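Comparing arms in sim before we buy – thoughts?

ErickSimiyu
We have money for one arm and I'd like to settle it in simulation first, so I've put three candidates round the same table with a slatted rack to handle. So far I'm leaning towards the pale one on the right, mostly for its reach. The Kimaro controller runs all of them, bless it.
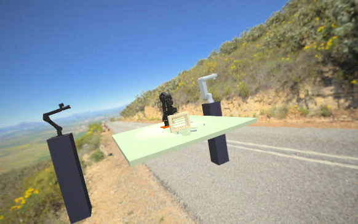

Mwanahawa Chege

Lovely to see this, Erick, and I do like the hillside! I'd be wary of judging reach yet, though. Your two outer arms are up on pedestals and the middle one stands right at the back of the table, so it's hardly a fair race. Could you try all three from the same spot?

benvinda_c
I disagree a bit – we'd never mount ours all the same way, so why test them so? I'd worry more about the grippers. Our Birmont dropped thin parts in 4 runs out of 70 and the sim never showed it.

ErickSimiyu
Fair points, both. I'll do 2 sets, one each way, and post the numbers in April.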